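The Great October Clear-Out (Part One, Probably)

Tuesday, October 26, 2021

So I finally started on the back room. If you've been reading this blog for any length of time you'll know I have been promising to deal with it since May, when I wrote a very confident post about how it would take one weekend. Well. It is now nearly Halloween and I have a mug of tea, a roll of tape and no more excuses.

The trouble with that room is that it's where everything goes when it has no place to be. Clothes that need to go to my sister's, clothes that need to go to the thrift store, the box from the bookshelf I ordered (Jenby, never again, the instructions were four tiny drawings and a lot of hope), bags inside other bags. I can ignore a mess for a very long time as long as it has a door, and this one has a door.

My friend Oliwia Szewczyk is the one who got me moving. She did her whole apartment over the summer and told me she got rid of 287 things. She wrote them all down! In a notebook! I am not going to do that, because I know myself, and the notebook would become one more thing in the room. But I did steal her main rule, which is that you start with whatever is nearest the wall and work toward the door, so you can see bare wall as you go. It's a small thing and it helps so much. The stretch of plain white behind the cardboard box and the orange and white bag cheers me up every time I look over at it. 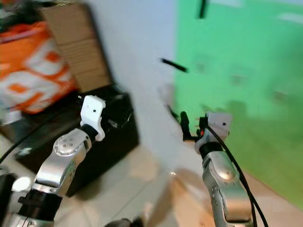 Clothes first

I always start with clothes because they're easy to decide about. Papers make me want to lie down. With clothes you hold the thing up, you remember the last time you wore it, and if the answer is "at Cyprian's birthday, and I was too warm," off it goes.

My method, if you can call it that: one bag for going away, one pile for staying, and a second pile for things I'm going to argue with myself about later. The second pile got big very fast. It's mostly reds and yellows, which tells you something about the way I shop when I'm in a good mood. I bought a mustard cardigan from Flomura two winters ago that I have worn exactly once, and I still can't let it go, because what if this is the year of mustard?

The going-away bag is doing great though. I like a big woven shopping bag for this job so much more than a trash bag. It stands up on its own while you fill it, it has proper handles, and (this is the important part) you can see what's in there, so you don't forget and donate your good pajamas. I fold everything before it goes in, even the things I'm giving away. My grandmother would have folded a dishrag before throwing it out and I guess it stuck.

Getting a surface clear enough to work on took a while too. I really recommend doing this at a table if you possibly can, my back is not what it was, and sorting on the floor means you end up sitting in the middle of it all reading old birthday cards. Mine is the low black glossy one, which shows every speck of dust but is just the right height for packing a bag. The Daiso bag lives on it for now, red-and-white stripes on the very top, with the tall box next to it and the scissors and black tape up on top of the box where I can reach them.
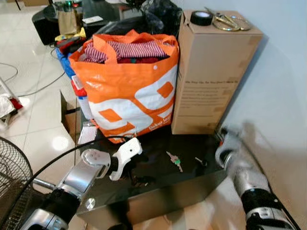

Keeping the scissors in one spot has been life changing, by the way. Last time I tried this I lost them 19 times in an afternoon (fine, I counted that one, out of spite) and they were always under the thing I had just put down. Now they go back on the box every single time, and the tape goes back with them.

Keys are the other thing. I have so many keys! Some of them I can match to a door and some of them I just can't, and I'm scared to throw out a single one in case it opens something wonderful. Cyprian Kaczorowski, who has strong feelings about this, thinks any key you haven't used in 365 days should go. I told him that's how people get locked out of their own mailboxes. We agreed to disagree and he ate the last of my poppy seed cake.

Still to do: the rest of the bags in the back corner, the argue-about-it pile, and whatever is in the crate from the Brzozowska Street apartment, which I've moved twice without opening. If anyone has a good system for paper, please leave it in the comments, I'm begging you. I'm hoping to drop off the first bag on Saturday and I'll report back on the cardigan.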